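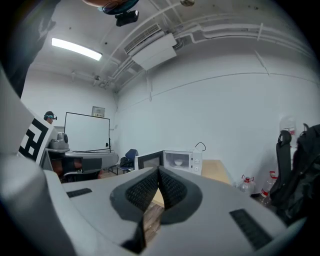 Hand gripper no. 2: pads, tag card and the microwave job

May, written up after lunch with tea at my elbow

I promised Marcelino Brandão I would put all this down properly before I forgot it, so apologies to whoever has to read my wanderings. This is the unit we call Stenurau, the light grey one, which had been giving us grief on the bowl lifts. Choi is its twin and has been behaving itself, touch wood, so I've left it well alone apart from borrowing its spare screws (I will put them back!).

The complaint was that the jaw closed nicely but the bowl crept round in the grip as soon as you tilted it. I had my heart set on it being the spring, and spent a good part of the morning taking the spring out, admiring it, and putting it back. The spring is fine. What was wrong was the left pad, which had been stuck down a shade too far forward, so the two black mesh faces met at the tips and hardly anywhere else. I peeled it off, cleaned the seat with alcohol, gave the glue 20 minutes under a clamp and then pushed a strip of paper in from each side to see where it caught. Much happier now. There is still a narrow gap between the pads with the jaw at rest and I have left it like that on purpose, as the last time we shimmed it shut the motor sat there humming to itself and got rather warm.

While the housing was open I brushed out both vent slots. The bigger one on the right collects fluff like a coat pocket. Please do this every time the shell comes off, it takes no time at all.

Now the marker card. It lives on the raised bit of housing on the left and it had worked a little loose, enough that the position wandered when you flicked it with a fingernail. I refitted it with fresh tape and ran the calibration twice. The first run was poor and I'm fairly sure I'd simply been standing in the light. The second was good. If yours comes out poor, try moving yourself before you start moving the card.

For the task itself we are keeping the microwave on the light wooden table, door open, white bowl on the turntable. Marcelino wanted the oven turned a touch so the open door isn't in the way of the wrist, and I think he's right, but I want a full set with it as it stands before we change anything. Did 14 lifts after the repair and the bowl turned in the grip on 2 of them, both when I came in too high and caught only the rim. I'd call that my elbow and not the pads, though Marcelino laughed when I said so.

Log rate left at 1000 for now. The Setitz script grumbles about it but carries on.

Still to do: order more mesh from Gokberg (we're down to one sheet and it has a crease in it), find a better tape for the card, and have a look at the right-hand pad, which is older than the left and will want doing before long. The clamp is back in the top drawer, second tray, under the sandpaper.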